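**Open day at the Deriscombe robotics lab: worth it if you know nothing about robots?**

posted by vadovik_commuter, May 2, 2023

My kid wants to go to the open day at Bakora. The flyer promises "live simulation demos," which could mean anything from a thrill ride to a slideshow. Has anyone been? Will I have to nod intelligently for hours?

**plumbline63**

I went last October. You sit on a folding chair and watch a big screen where a simulated arm works on a little chest of drawers. I've seen faster furniture.

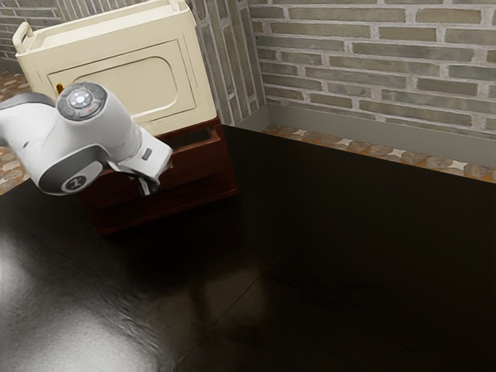 My group got the slow talker, so bring a snack. He spent most of our slot on why a handle is hard, and I came home with opinions about handles. Coffee was free and tasted like it. Parking is the field behind Mac Suibhne, so skip the good shoes. They run the same demo over and over, and you can wander in late without missing the plot.

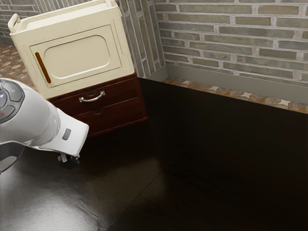 Do you need to book ahead for the demo? Only for groups of 6 or more; everyone else just lines up at the side door.

**gravel_and_toast**

Fun if you like that sort of thing. Toilets are upstairs.

**oddsocks**

I'd say go, but pick the session where they let visitors ask for things. Somebody asked how many practice runs it takes to learn one drawer and the presenter said some 2,000, in the tone of a man who had watched most of them.
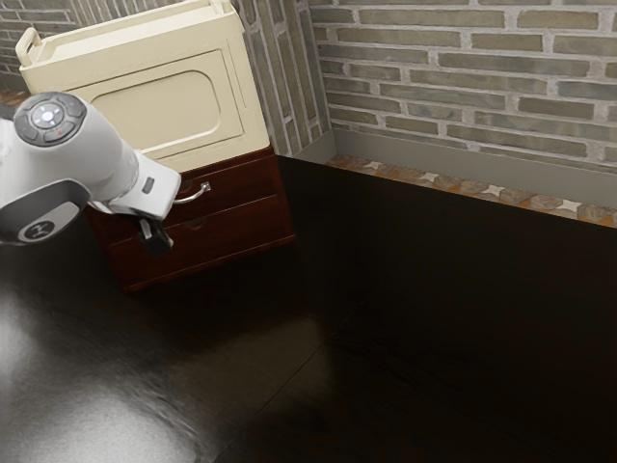 My daughter then asked if it could do her closet, and he told her closets were a funding question. She's nine and has been quoting him ever since. Plan on an hour, tops - and the gift table only takes cash.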